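Home | Unit Outline | Week 1 | Week 2 | Week 3 | Readings | Contact

Week 3 handout: Baskets, bins and the myth of the organised table
Notes by Elvira Inga
September

Last week a few of you asked when we would get to the part where I recommend a storage system. We won't. This unit is about how things get put away in ordinary rooms, and most of what is sold under the name of storage has very little to do with that. Please read these notes before the tutorial and bring an object from home that has no fixed place. Keys don't count. Everyone brings keys.

1. Open containers

An open container has no lid, no drawer and no door. You drop things in. The usual claim is that this makes people tidier, as there is one less step between holding a thing and putting it down. I have read this claim in a good many books and I've yet to see one of them test it properly. The Vunier booklet (it's in the readings folder) says open baskets "transform the household". It was printed by a firm that sells baskets.

What I will grant is that an open container is quick. Quick is useful when you are clearing a table at the end of the day and your patience has gone. It is less useful the next morning when you want the one thing at the bottom.

Wire and mesh get special praise in these books because you can see through them. Some of that is fair. You can tell from the side whether a basket has something in it. Whether you can tell what it is depends on the size of the mesh, the colour of the wire, the light and how full the basket is. Dark wire against a dark shelf hides far more than the catalogues let on. Small things also poke through the holes and catch, and a pen cap in a mesh wall can stay there for years.

2. Where the basket goes

The reading from Banow suggests the middle of the table, "within equal reach of all users". I think this is bad advice. Put a basket in the middle and you have given up the table. 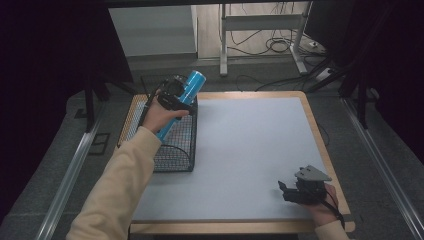 Corners are the better starting point for any container that has to live on a work surface. The argument against them is reach, and it is a real one if the table is deep or the person using it is short or seated. But look at what you get in return. With the black mesh basket near the back left corner, a wide stretch of pale board stays open for work, and a blue cylinder can be held right over the basket by an arm coming diagonally across from the front. The basket also sits partly over the wooden rim, and that bothers me more than the reach does. A raised edge, even a slight one, can tip a light basket, and a light basket with one tall object in it can go over. Check for this at home before you blame the basket.

3. Tall things in low containers

A cylinder is an awkward shape to put away. Stand it up and it falls over. Lay it down and it rolls until it meets a wall, and then everything else has to fit around it. Advice on this tends to be cheerful and vague.

Try the following with a tube, a tin or a rolled-up tea towel:

– Lower it in end first, on an angle, and let go just above the bottom.
– Lay it in flat, along the long side.
– Drop it from above the rim.

Write down where it ends up each time. Then do it again with the basket half full. My own view is that the first way is tidier for one object and makes no difference at all by the fourth or fifth, but I'd sooner you found out than took my word for it.

4. The Liao figures

Liao is the study everyone quotes, so you should know what is in it. It used 300 households with open baskets and another 300 without, and took 677 photographs of tables. That is barely one photograph per household. You can't say much about a habit from a single picture of a table, and a clear table tells you nothing about where the mess has gone. It may be on the bed.

There was also a follow-up visit, which only two households agreed to. I leave you to decide how much weight that will bear.

5. For the tutorial

Read the Skokora chapter, at least the first half. It is dull but it is careful. Come ready to say where on your own kitchen table a basket would go, what it would hold, and what would be sitting next to it within a fortnight. Draw the table if that helps. Rough is fine, and please don't measure anything.

Mohsin Malik is taking the late afternoon group, so send him your sketches if that's your group.

Comments

Mohsin Malik: Sketches on paper are fine, bring them along. My group is in the same room as before.

kettle_on: Tried the tea towel one. It unrolled. Does that count as a result?

Elvira Inga: It does. Write it down.

R.: I've had a basket in the middle of our table for years and we eat around it quite happily. Not convinced by section 2.

Week 2 | Week 4 | Back to top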